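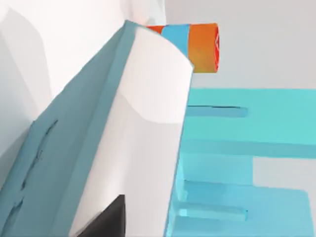
Prikance told the evening section that the worst part of the changeover was the first month, when the old job was gone and the new one had no name yet. Keep that remark in mind for this week's notes. Most of what we read in January treated automation as a count of jobs before and after. This week is about what happens to the work of the people who stay.

Work and Automation, Unit 7
Handout, 2025-04-06

1. The case

Orlandini is a packing and supply shop that ships small cylindrical goods to other businesses. Until last year, rack loading was done by hand in two shifts. A loader picked up an item, checked the print on it, turned it the right way and set it in its place. The target was 712 items per shift. The company then bought a gripper cell from Skillero. Before anything was installed, the loading task was worked out in simulation, with a model of the arm, the rack and the items. The rendered view on the first page shows the arm's finger close up, with a banded cylinder and the rack past it.

2. What the simulation settled

Decisions that used to be made on the floor were made at a desk. The order of picks, the direction of approach and the space left between finger and rack were all fixed before the loaders saw the cell. The engineers worked from a clean model of the rack. The racks in the shop had been dropped and bent over the years, and the loaders knew which ones to push to the back of the line. That knowledge was not in the model and no one had asked for it. It came up in the second week of running, when the cell kept stopping on the same racks.

3. What changed for the loaders

Seven people loaded racks before the change. Two now tend the cell. The others moved to receiving, repair and outbound. No one was let go, and the company says so often. Pay stayed the same. Other things did not:

Pace. The cell sets it. Tenders wait, then have to act fast when it stops.

Talk. Loaders stood across from each other. Tenders stand at opposite ends of a guard fence.

Body. Fewer sore wrists and shoulders. More complaints about standing still.

Skill. Clearing a fault takes training that the company pays for. Checking print by eye is no longer part of the job, and the people who were good at it have lost the thing they were known for.

Blame. A bad rack used to belong to a person. Now it goes into a fault log, and the tender on shift has to explain the entry.

4. Terms

Tending: watching, feeding and restarting a machine that does the main task.

Residual work: the tasks left to people after the rest has been automated. Often a mix that no one designed as a job.

Tacit knowledge: what a worker knows from doing the job and has never written down. The bent racks are our case.

5. Reading and written work

Read the Adis report, sections 2 and 4. Skip the cost tables. Adis counts tending as a higher skill grade than loading. Compare that with the list in part 3 and write one page on whether you would grade it the same way. Use at least one job you have held or watched closely.

Bring a printed copy. We will swap papers in the first half of class and start on scheduling software in the second.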